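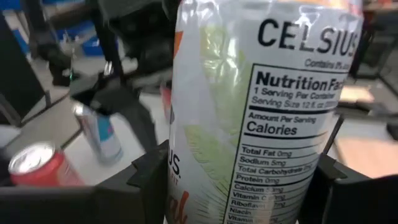 Celsius cans in the garage fridge, which shelf / do you even bother lining up?

Posted in: Home & Kitchen > Fridges, Pantry, Drinks

Home | New Posts | Rules | Search | Log in

riritz_814
ok so restocking the drinks for the shop fridge. got the tall slim ones (Celsius) plus reds. the slim cans fall over on the wire shelf every time I shut the door. do you stand them up or lay them down?? label says 12 fl oz so same as a normal can, just taller. need more room up top I guess

Tenda
Lay em down. Done. Been doing it since 2016

plotbridge_mike
no no no. lay them down and they roll out at your feet. stand them, tall at the back, short ones in a row up front

Tenda
mine dont roll. put a towel under

plotbridge_mike
a towel. in a fridge. it gets gross in a week

harish.dixit
Mike's right about the row. Do it on the table first, then load. I line the reds up 3 deep, tall ones off to the right so I can grab one without knocking the rest. takes two minutes 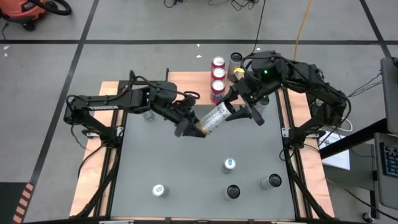
and keep the tall ones to one side the whole way up, don't mix. once you mix them you're moving four cans to get one. Also wire shelf is the problem, get a flat liner, mine was cheap at Thakur hardware

riritz_814
liner sounds good. does it block the cold air tho

harish.dixit
not that I noticed. leave a gap at the back

Tenda
so a liner is fine but a towel is gross lol

plotbridge_mike
liner wipes off. towel doesnt. come on

thakur_fan300
anyone read the nutrition part on these? 0mg fat, 0mg carbs, sodium 5mg. why is it in mg for fat, looks weird to me

riritz_814
no idea, didnt even notice. not why Im here haha

thakur_fan300
fair. I stand mine up btw. door shelf, middle one. never had one tip

riritz_814
door shelf is all ketchup. ok trying the liner this weeknd, reds in front, slims on the right. will report back

Tenda
towel

We use cookies to keep you logged in and remember your settings. Accept | Manage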